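4.2 Surface colour and the reading of small print

The second part of the study dealt with the surfaces on which people read at home and in shared study rooms. Earlier work on reading comfort has mostly looked at lamps and screens, and the colour of the desk or table has been treated as fixed. We sorted surfaces into three groups (dark, mid-tone and pale) and compared the scores that readers gave for glare, eye strain and ease of finding their place on the page.

Readers were recruited in Farncombe and Stullham. After incomplete forms were removed, 1,552 scored sessions remained. Each session lasted 12 minutes and used the same printed text, set in a small serif face on uncoated white paper. Light at the table was held at 300 lux, measured at the centre of the page before the reader sat down. Windows were covered in all rooms. Readers who normally wore glasses kept them on.

Dark surfaces had the poorest scores for eye strain. The likely cause is the sharp step in brightness between the white page and the area beside it, which the eye crosses each time the reader looks up or turns a sheet. Mid-tone surfaces did better on this measure but showed a wide spread between rooms, and part of that spread may reflect differences in finish that our sorting did not capture. Pale surfaces had the best scores for ease of finding one's place. Their glare scores were no worse than those of the mid-tone group, provided the finish was matt.

Age had a clear effect. Among readers over 70, the preference for pale surfaces was stronger than in any other age group, and it held in both towns. The effect of room was small once finish had been taken into account. We did not test coloured paper, and the results should not be applied to it.

Two limits should be noted. Surface colour was judged by eye against a printed chart, so surfaces near the border between two groups may have been placed in the wrong one. Sessions were also short, and strain that builds up over an hour or more would not appear in these scores. The Rurketby chart, which has finer steps in the cream and grey range, would reduce the first problem.

Figure 3. Pale cream tabletop, assigned to the pale group.

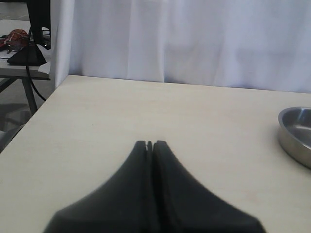 Baranauskienė, commenting on an earlier draft, objected that three groups are too few, and that cream and pure white surfaces should be scored apart before any advice is given on glare.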